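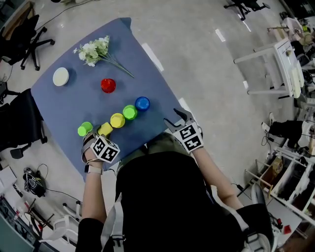 Posted by gritline_dana, Poltdale Parents Board, 9:40 pm

Block sets for a toddler room, need opinions

We're restocking the play corner at the Poltdale center in December and I have to pick between the Grirerari set and the Clivia one. The Clivia box has 18 pieces and the Grirerari has more, but half of them are thin arches that my own kid never touched. Kids are two and three. I lean toward chunky shapes in plain colors, cylinders and eight-sided ones, things that stand up by themselves. A cloth on the table too — the noise in that room is bad.

oakbench
Clivia. We've had ours for two years and the paint is fine except on the corners. Skip the storage bag, the zipper goes.

mrs_tull774
Disagree. Clivia cylinders are a hair taller than the cubes, so nothing lines up when you bridge across. Three-year-olds notice and get mad. Grirerari pieces are all cut to the same unit. Put the arches in a closet.

oakbench
They're toddlers. They knock it down before it matters.

mrs_tull774
Mine don't.

pennyrow
Whatever you buy, don't put a tablecloth under it. We tried that. Somebody pulls on it and the whole tower is in a lap. Felt pads glued to the tabletop worked better for us and cost less.

gritline_dana
What glue did you use? The tables get wiped down every night.

pennyrow
Plain contact cement. Lasted about 2 years.

lowfield
Has anyone bought from Mac Mathúna? They sell seconds by the pound, same shapes, slight color differences. I got a big mixed box and threw in a couple of plastic cups from the kitchen. The cups get more use than the blocks.

oakbench
Seconds from them had splinters when I ordered. Check every edge before it goes in the room.

lowfield
Mine were smooth. Might depend on the batch.

gritline_dana
OK, leaning Grirerari minus the arches. Still undecided on the cloth — will ask the morning staff.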